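right, a few people asked how it's going at work now the robots are coming, so a thread. mug of tea recommended

background: I work for Trilell, a smallish outfit that gets rooms ready for serviced flats. Kettles, rice cookers, hair dryers in their little drawstring bags, all that. Up to now every bit of it was done by hand, and a fair bit of that was by my hand!

in August we were told Dramer would be putting arms on the packing line and that "roles would evolve". You can imagine the tea room that afternoon. I'd updated my CV before I got to the bus stop

what it means so far is that some of us spend part of the shift doing the same jobs as ever, only holding a gripper in each hand. The arms are meant to learn from how we do it. I got two days' training, and most of that was learning to let go of things 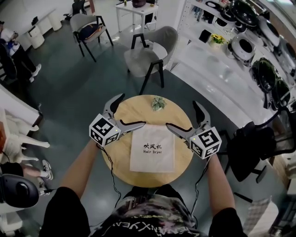

and my word, you find out how much your fingers were doing for you. Fabric is the worst. A box just sits there and lets itself be picked up, but a cloth bag slides off, folds over, goes flat on you. First week I wanted to throw it across the room

I'm much better now (smug face). You come in low, get one corner, then the other, and lift both sides together or the whole thing tips. I've been folding and bagging for years and never once had to put that into words before

hair dryer bag, held up by both top corners 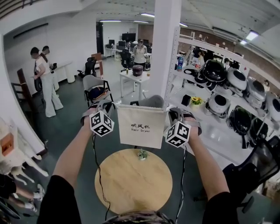 two grippers, one bag, no fingers

the target for our site is 2000 goes at the soft items. I've done 218 of those myself, and yes I do keep a tally on the back of my rota

what's changed for us: less lifting, which my back is very happy about. More standing in one spot, which my feet are not. And the chat has gone a bit, you can't really natter while you're concentrating on a corner of cloth. I miss that more than I thought I would

pay's the same. I did ask. I asked 3 times, in fact, and I'll be asking again in the new year because if I'm teaching the thing then I'd like to be paid like a teacher

am I worried? some days, yeah. Trista, the sorting system we got before this, was going to replace half the floor as well, and mostly it gave us a new screen to shout at. So I'm keeping the CV handy and getting on with it

anyway that's my break over, back to the bags. will answer replies tonight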